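I put off buying shelf liner for years on the grounds that it's a dumb thing to spend money on. Paper towels exist! But we painted the kitchen shelves white in December (my idea, I own it) and by the end of the month there were gray rings under every mug, so I gave in and ordered the Brudix non-adhesive liner, the thick ribbed kind, one long roll.

I've now lived with it long enough to have opinions, and most of them are good.

First, the roll. It comes wound really tight around a cardboard core and it wants to stay that way. The leaflet says to let it rest flat for an hour. Ha. I left mine under a stack of cookbooks overnight and the corners were still curling up on Saturday morning like stale bread. What fixed it was rolling it backward, ribs out, with a rubber band around each end, and forgetting it till after lunch.

Cutting is easy, which I did not expect. Regular kitchen scissors go through it fine if you follow a rib, and going across the ribs you want a ruler and a box cutter. I have 11 shelves counting the two silly narrow ones over the fridge, and I only wrecked one piece, by measuring the wrong shelf. There's a printed grid on the back but it's so pale that I gave up on it and used a pencil.

Size is my main gripe. The roll is 72 inches long and my shelves are the kind of width where you get two pieces and a useless leftover strip, every time. I ended up buying 3 rolls. The leftovers are in the junk drawer, under the batteries, doing okay.

Grip is where it earns its money. Plates stay put, the spice jars stay put, and the big mixing bowl no longer slides toward me when I grab the one behind it (that bowl has been out to get me since we moved in). A tray still slides if you shove it, but it takes a real shove.
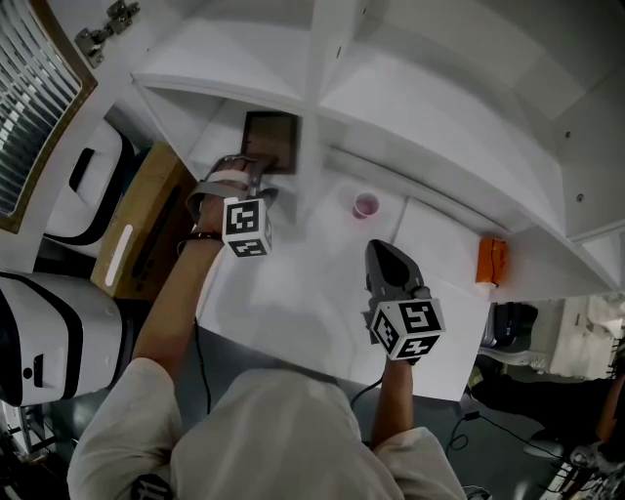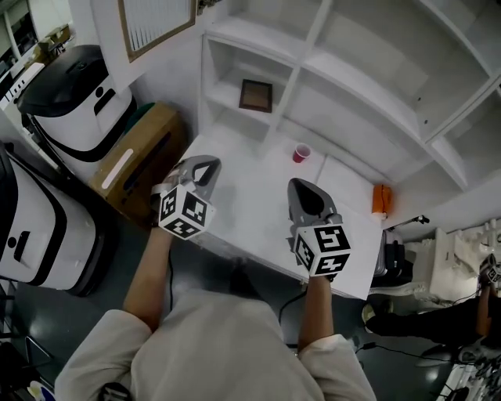
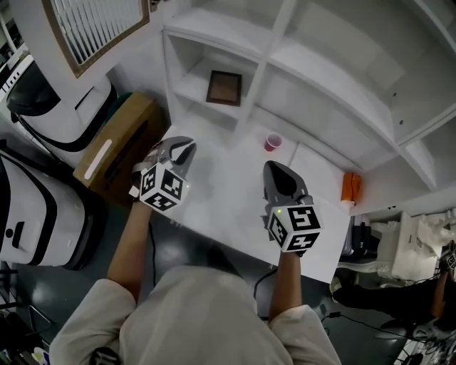

Lucienne Le Goff wrote in to say that she had the same liner for two winters and it left faint lines on her painted shelves, so would I please lift a corner and check before telling everyone to buy it. Fair enough, so I went and lifted several corners. No lines on mine so far, but mine haven't been down two winters, and she had hers in a cabinet over the dishwasher, where it gets steamy. If your paint is fresh I'd wait a few weeks before you put anything rubbery on it. I gave ours ten days and got lucky, I guess.

Cleaning: crumbs get down between the ribs and a cloth just pushes them along. Take the whole piece out, shake it over the sink, rinse, hang it on the shower rod. I spilled soy sauce on the bottom one and it came right off, though the smell hung around longer than I'd like. There's a rubbery smell out of the package too, a bit like a new bath mat, gone in under a week with the doors open.

I also tried the Bralance clear liner on the pantry shelf. It looks nicer, I'll give it that, you hardly see it. But it's slippery, and cans skate around on it, and I peeled it out again and gave it to my sister for her bathroom.

So would I buy the Brudix again? Yes, in white, and I'd get the wider roll if they ever bring it back. The gray shows flour like you wouldn't believe.

427 shares · 3 comments
Contact | © Flirkovau | Back to top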